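4 Flodel腕部视觉夹持套件的应用评测

图1 Flodel套件腕部相机的近距离视图。印有中文的扁平纸板包装倾斜占据画面大部，右侧深蓝色曲面应为夹指的一部分。画面整体模糊，包装上的小字无法辨读。

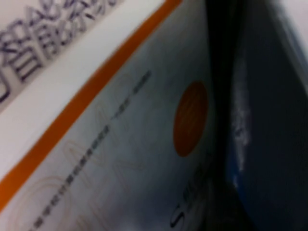 4.1 评测对象与范围

本节评测的对象为Storarora公司面向小型仓配与零售补货场景提供的Flodel腕部视觉夹持套件。该套件由一副平行开合夹爪、一个安装于腕部的小型相机、一块转接法兰以及配套的控制与标定软件构成，可加装于用户已有的协作机械臂。供应方另提供按年订购的识别与抓取规划服务（下称“托管服务”），用户可选择将腕部图像上传至托管端处理，也可在本地运行功能较少的离线版本。

本文第3节已讨论夹爪的机械性能，包括夹持力重复性与指面磨损，此处不再重复。本节关注的问题是：在抓取印刷包装的扁平物品时，腕部相机提供的图像能否支持套件说明书所列的三项功能，即包装识别、抓取点修正和夹持状态判断。货架定位、整箱搬运以及多臂协同均不在评测范围内。

评测所用设备按市售渠道采购，固件与软件均为2022年8月29日供应方下载页面所列版本，评测期间未作更新。供应方未参与样品选择，也未在结果整理前获知测试条件。托管服务使用普通用户账户，未申请技术支持优先通道。

4.2 试验平台与样品

试验在Kaltholm试验间进行，共配置2台同型号机械臂，各加装一套Flodel套件，分别记为甲台与乙台。甲台全程使用离线版本，乙台全程使用托管服务。两台机械臂的工作面、照明和来料方式保持一致，照明由顶部固定灯具提供，未加装环形光源或偏振片。说明书将环形光源列为选配件，基础报价中不包含该项；考虑到多数小型用户可能仅采购基础配置，本文以基础配置作为主要评测条件。

样品按表面特征分为5类：哑光纸盒、覆膜纸盒、带金属光泽印刷的纸盒、纸板吸塑复合包装，以及外覆透明薄膜的软质包装。样品均为市售商品的完整包装，表面印有中文或中英文混排文字。为避免单一图案对识别结果造成影响，每一类均包含底色、字号和版式不同的若干品种。样品进入工作区时的朝向由操作人员随机给定，允许倾斜搭靠，不允许相互完全遮盖。

各类样品在每台设备上均执行60次抓取。一次抓取定义为机械臂自待机位出发、接近目标、闭合夹指并返回放置位的完整过程；中途因软件报错而停止的过程同样计入，并单独标记。抓取次序在试验前排定，试验中不因前次结果作调整。

4.3 图像采集与标注

腕部图像由套件自带的记录功能导出。该功能默认在三个时刻保存图像：到达预抓取位、夹指开始闭合、夹指停止运动。由于部分过程提前终止，且记录功能偶有漏存，各次抓取对应的图像数量并不相同。剔除文件损坏者后，进入人工标注环节的图像为1,106幅。

标注由两名标注人员独立完成，内容包括：包装主要文字是否可读、包装边缘是否可辨、夹指是否进入画面，以及画面是否存在明显模糊。标注人员仅能看到单幅图像，不知其所属设备、样品类别和采集时刻。两人意见不一致时，由第三名人员复核。标注规程要求对不能确定的内容保留“不确定”标记，不得依据版式或常识推定文字内容。

这一要求针对的是印刷包装识别中较常见的标注偏差。包装的大字标题往往只露出局部，标注人员若熟悉该类商品，容易将残缺笔画补全为完整品名，由此得到的可读率会高于图像本身所能支持的水平。试标注阶段曾出现此类情况，相关条目在规程修订后已全部重标。

4.4 近距离条件下的图像特征

图1给出一幅用于说明近距离图像特征的实例。包装在画面中倾斜较大，白色区域上的深蓝灰色大字受上边缘和左边缘截断，仅有片段可见，其中一字形似“智”，相邻各字无法确认。白色区域与浅蓝灰色区域之间的橙色条带边界平直，在整体模糊的情况下仍可辨认；橙色圆点的位置也较为明确。与此相对，沿同一斜向排列的一行深色小字只能看出是连续的文字，逐字内容不可读。右下方的拉丁字母中，较清楚的仅有一个大写“S”，其后的字母模糊，并有一部分落入阴影。

上述差异表明，近距离图像中不同视觉要素的可用程度相差较大。大面积色块和长直边界对模糊的耐受性较好，可作为估计包装朝向的依据；细小文字的信息损失则较为彻底，单纯提高识别模型的复杂程度难以弥补。若控制软件在此阶段仍以文字识别结果作为确认目标的唯一条件，误判或拒判的风险将明显上升。

图1中另一值得注意之处是包装右侧近黑色的狭长阴影。该阴影位于包装与深蓝色曲面之间，纵贯画面，使包装右缘的实际位置不易确定。深蓝色曲面上还有一道不规则的白色斑驳亮痕，可能为表面磨损或材料纹理，也可能为反光，单凭该幅图像无法判别。对以灰度梯度提取边缘的算法而言，阴影两侧及亮痕处均可能产生较强响应，算法须借助夹指的已知几何模型，方能将其与包装边缘区分开。

需要说明，单幅图像不足以区分运动模糊与失焦模糊。图1中边缘的重影和拖尾沿橙色条带的斜向分布，与相对运动造成的模糊相符，但失焦的影响亦不能排除。本文在标注中将两者合并为“明显模糊”一项，未作进一步归因。

4.5 包装识别功能

说明书将包装识别描述为“在接近过程中持续确认目标”。就评测所用版本而言，该功能的实际行为与采集距离关系密切。在预抓取位，两台设备对哑光纸盒和覆膜纸盒的识别结果总体稳定，乙台对版式相近品种的区分能力优于甲台。进入夹指闭合阶段后，包装的可见范围迅速缩小，两台设备均出现识别置信度下降的情况，托管服务的优势随之减弱。

带金属光泽印刷的纸盒表现较为特殊。此类样品在预抓取位并不难识别，但表面反光随腕部姿态变化，同一品种在不同朝向下的识别结果缺乏一致性。甲台对此类样品的拒判较多，乙台则倾向于给出一个外观接近的品种。从用户角度考虑，后一种情形的后续处理成本更高：拒判会触发人工确认，错误的品种结果则可能直接进入库存记录。

软质包装因薄膜褶皱而产生的识别问题与金属光泽印刷相近，但其形变会进一步改变文字间距，两台设备的表现均不理想。供应方在适用范围表中将软质包装列为“支持”，未附加姿态或照明条件，该表述与评测所见存在差距，建议修订。

托管服务允许用户上传自有包装的参考图像以扩充识别库。评测中按照其教程完成了全部样品的登记，流程清晰，中文界面的术语前后一致。但教程要求参考图像为正面、完整、清晰的平面图，未提示用户补充近距离或局部图像。按此方式建立的识别库与腕部相机在抓取末段实际获取的图像之间存在较大的外观差异，这可能是闭合阶段识别能力下降的原因之一。

4.6 抓取点修正功能

抓取点修正指软件依据腕部图像，在预抓取位与闭合位之间对夹爪位置和转角作小幅调整。对于边缘平直、与背景反差明显的纸盒，该功能运行可靠，调整方向与人工判断一致。纸板吸塑复合包装的透明部分常使软件将吸塑罩的轮廓误作包装外缘，致使夹爪向一侧偏移；将目标区域手动限定于纸板部分后，偏移现象有所减轻。

包装倾斜搭靠时，修正功能的表现取决于画面内是否存在足够长的直线特征。包装外缘和印刷分界线均可提供此类特征，但二者对抓取规划的意义不同：印刷分界线能够反映朝向，却不能反映包装的实际边界。评测所用版本未向用户开放对两类直线的区分设置，也未在日志中记录软件采用的是哪一类。由于缺少这项记录，若干次偏移较大的修正无法追溯原因，给本节分析带来了限制。

乙台的修正结果还受网络往返时间影响。托管端响应较慢时，机械臂在预抓取位停留等待，软件不会自动转为本地计算。该设计在安全方面是保守的，但对有节拍要求的工位不利。供应方的服务条款未对响应时间作出承诺，拟采购托管服务的用户宜在合同中另行约定。

4.7 夹持状态判断功能

夹持状态判断在夹指停止运动后执行，软件综合夹指开度、驱动电流与腕部图像，输出“已夹持”“未夹持”或“待确认”三种结果。评测将软件输出与操作人员的现场记录逐次对照。哑光纸盒与覆膜纸盒的对照结果较为一致，薄型包装则较多落入“待确认”，其开度接近夹爪完全闭合时的数值，软件须更多依赖图像作出判断。

近距离图像的局限在这一环节表现得最为直接。夹指进入画面后占据相当一部分视野，夹指与包装之间的接触区域又往往处于阴影之中。以图1为例，深蓝色曲面与包装之间为一道近黑色的缝隙，单幅图像既不足以证明两者已形成稳定接触，也不足以作出相反结论。本文认为，此类图像宜作为辅助证据使用，不宜单独用于触发放行信号。

评测中另以附加试验考察了环形光源选配件的作用，其结果未计入前述抓取次数。加装光源后，接触区域的阴影有所减弱，哑光表面的边缘更易提取；带金属光泽印刷的包装则出现新的环状反光，识别结果未见改善。由此看来，是否选配光源应依据用户的主要来料类型决定，不宜作为通用的改进措施加以推荐。

4.8 安装、标定与维护

套件安装所需工具随箱提供，法兰孔位与两台机械臂均匹配，未作改动。线缆沿腕部外侧固定，在腕关节接近转角极限时有轻微牵拉，改用随箱附带的较长扎带固定点后消除。手眼标定由软件引导完成，提示步骤充分，但标定板照片的拒收条件未予说明，操作人员须反复尝试方能判断照片不合格的原因。

相机为定焦设计，说明书给出的推荐工作距离覆盖预抓取位，不覆盖夹指闭合位。该信息仅见于附录中的光学参数表，正文和选型页面均未提及。鉴于套件的三项功能中有两项涉及闭合阶段的图像，将这一限制置于选型页面的显著位置是必要的。

维护方面，指面为可更换件，更换后软件要求重新执行开度零点校准，但不要求更新夹指的外观模型。若新旧指面颜色或纹理存在差异，基于图像的夹指分割可能受到影响。评测期间未更换指面，对此未作验证。相机窗口的清洁周期由用户自行确定，软件不提供窗口污损提示。

4.9 与同类方案的比较

作为参照，评测另在甲台上试用了Poduval固定式俯视相机方案。该方案将相机安装于工作面上方，不随机械臂运动，图像清晰度在整个抓取过程中较为稳定，包装文字的可读性优于腕部图像。其不足在于机械臂前段会在接近过程中遮挡目标，遮挡发生后无法继续修正抓取点；倾斜搭靠的包装若背向相机，亦难以获取有效信息。

两种方案的误差来源不同，具有一定互补性。较为可行的配置是由俯视相机完成品种识别，由腕部相机依据边界和色块完成末段对准，夹持状态则以开度与电流为主、图像为辅作出判断。Flodel控制软件提供外部识别结果的输入接口，评测中已确认接口可以接收并保持品种标签，但软件在闭合阶段仍会以腕部识别结果覆盖外部标签，用户须在高级设置中关闭“持续确认”选项。该选项的说明仅有英文版本。

4.10 局限性

本节结论受以下条件限制。其一，样品均为硬质或半硬质包装及少量软质包装，未包括瓶罐和异形件。其二，照明条件固定，未考察日光直射与昼夜变化。其三，托管服务的模型可能由供应方在后台更新，虽然界面显示的版本号在评测期间保持不变，本文无法确认服务端模型是否一致。其四，人工标注以单幅图像为单位，未利用相邻时刻图像之间的联系，对采用多帧融合的算法而言，本文给出的可读性评价可能偏于保守。

供应方在收到评测摘要后答复，计划于11月发布的软件版本中增加直线特征类型的日志记录，并补充闭合阶段参考图像的登记教程。上述改动未纳入本次评测，相关功能将在后续工作中按相同的样品分类和标注规程重新测试。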